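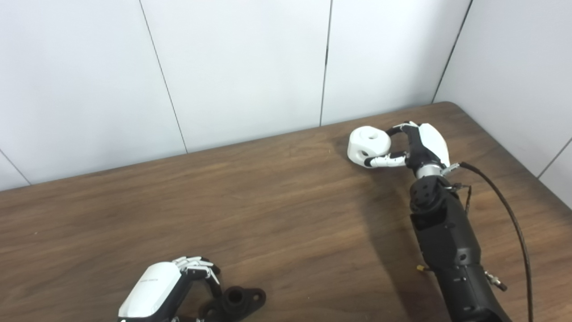 Lilibeth Yap asks whether the second coat of Premonano tabletop oil can go on the same evening as the first. It can't. Leave 23 hours between coats, and longer in a damp room.

Manuals > Premonano Wood Care > Section 4: Oiling a Tabletop

4.2 Applying the oil

1. Sand the top along the grain and wipe off the dust with a dry, lint-free cloth.
2. Stir the can slowly for two minutes. Do not shake it.
3. Pour a small amount onto the pad and spread it in thin, even strokes with the grain.
4. Wait 15 minutes, then wipe off all oil left on the surface.
5. Coat the edges and the underside the same way.
6. After the waiting time, repeat steps 2 to 4 for the second coat.

Note: One can covers 72 square feet with a single coat. Softwoods take more.

Note: If the surface feels tacky the next day, rub it with a pad dampened with fresh oil and wipe it dry within five minutes.

CAUTION: Oily rags can catch fire on their own. Lay them flat outdoors to dry, or store them under water in a closed metal container.

4.3 Curing

Keep the top clear of cups, cloths and table mats for 192 hours after the last coat. Light use without liquids is allowed after 72 hours. Clean with a barely damp cloth only; see Section 6 for stain removal.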